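Home Talks Workshops Contact

Painting a room you have to live in
Speaker notes, Vendilcombe library evening, July 30, 2023

Start with the hallway story. Thirteen sample pots, one wall, and by January my husband had stopped asking. Pause for the laugh. If no laugh, carry on regardless.

Colour cards lie. The chip is the size of a stamp and you look at it under shop lights, next to 614 of its cousins. Paint a board instead, 60 cm on the long side, and move it from wall to wall for a week. Breakfast, noon, lamp on.

Dark colours. People are frightened of them and buy grey, and then the grey goes lilac at four in the afternoon. (Mention Detwood Street. Don't mention whose house.)

Two coats means two coats. Halyna Kobzar will tell you three over anything orange, and she has the ladder to prove it.

Finish: matte forgives the plasterer, gloss reports him.

Dark green on the first two pictures, with a grey wall in the first and mustard-orange in the second; reddish-brown against dark grey on the third.
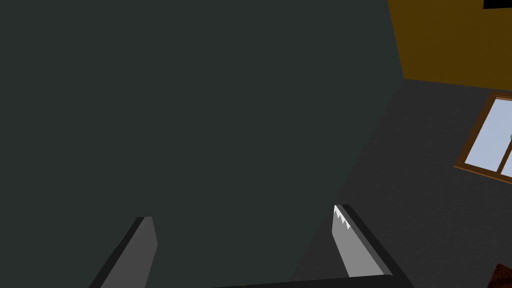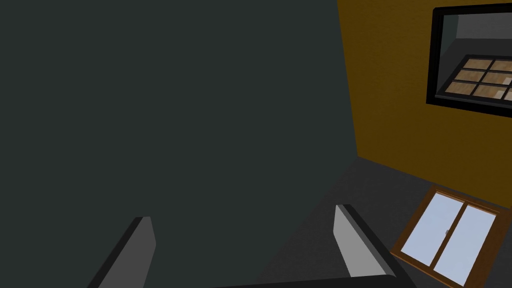
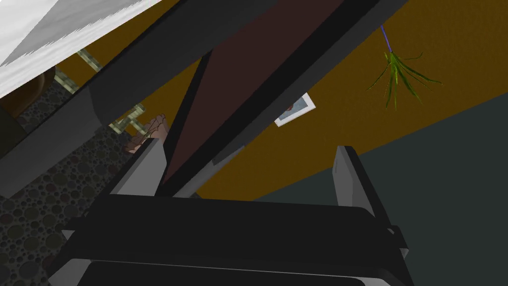

Cristóbal Palma objected last time that a board never tells you what the ceiling will do to a colour, and that he would sooner paint the whole wall and be wrong at full size. Allow 20 minutes for this.

6 comments Share

Contact: Pretimley Talks | Back to top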